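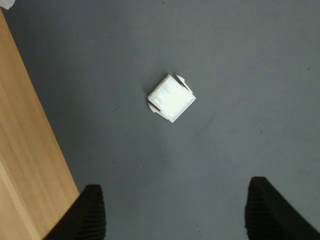
The Extended Warranty Wants You to Worry

Home | Money | House | Letters | Subscribe

October 10, 2025

The woman at the appliance counter in Dornby was very nice about it. I had picked out an $800 Primavley dishwasher, and before she would let me pay, she wanted to talk about what might go wrong. The pump could fail. The control board could fail. For $200 more, a company called Flurkness would cover all of it for years.

A minute earlier she had told me this was the most reliable machine on the floor.

I took the brochure home and read it, which I suspect puts me in a small club. The cover says "total protection." Page 9 says what that means. Racks, seals, hoses and trim don't count. Neither does damage from hard water, and Dornby has hard water. The first year of coverage overlaps the maker's own warranty, so for that stretch I would be paying twice for one promise.

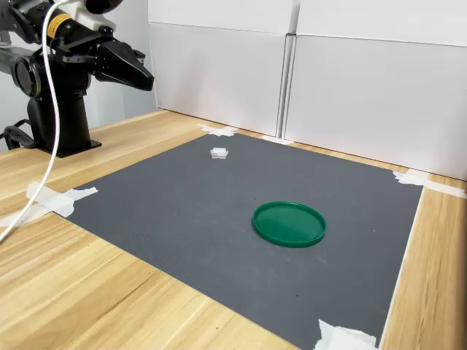 A black arm over a wooden tabletop.

Defenders of these plans talk about peace of mind. Fine, but what does it cost, and how peaceful is it? I called the Flurkness claims line to ask how a repair gets approved. I was told a technician decides whether a fault is "mechanical" or "wear." I asked who pays the technician. Flurkness does.

The store gets a cut too, though it wouldn't tell me how big. I'd guess it isn't small, given how hard the pitch was.

Some people do come out ahead. If a $200 surprise would wreck your month, a plan may look sensible, but so does putting that same money in a savings account, where it has no page 9. I bought the dishwasher and skipped the plan. Ask me again in April.

Comments (3)

suds_and_duds: Mine paid for a new pump, no fuss. Not every plan is a scam.

Usman Street Reader: They called my door latch "trim." Still mad.

pennyjar: Check your credit card first. Some of them add a year for free.

More in Money
The Trouble With Store Cards
Is a Water Softener Worth It?
9 Fees You Can Argue About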